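Teaching by hand, week one

12 Mar 2018

I moved over to the arm project at Resora this month, and most of my time so far has gone into demonstrations. You hold the arm, you move it through the job, it records the joint positions. Then you do it again.

Zeyu Song showed me the routine. Start from the same rest pose, keep your wrist loose, don't stop halfway to think. I stopped halfway to think on most of my early ones. We kept 27 out of the first 138, and a few of those are only just usable.

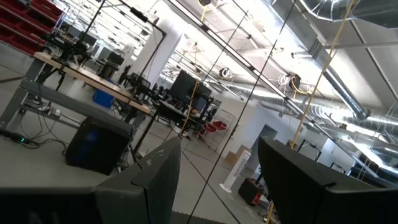 The other way is remote control, with a small hand controller and the view from the wrist. I find it slower. Depth is hard to judge, and when the wrist rolls, left and right stop meaning much for a second or two. Zeyu is more than 3 times faster than me at it - practice, mostly.

Guiding by hand feels natural but the arm is heavy near the base, and my shoulder was sore by the end of the second session. I now do short sets with a break between them.

Next up is getting the grasp angle consistent. Mine drifts as I get tired, and it shows in the recordings. I plan to redo the whole set in April.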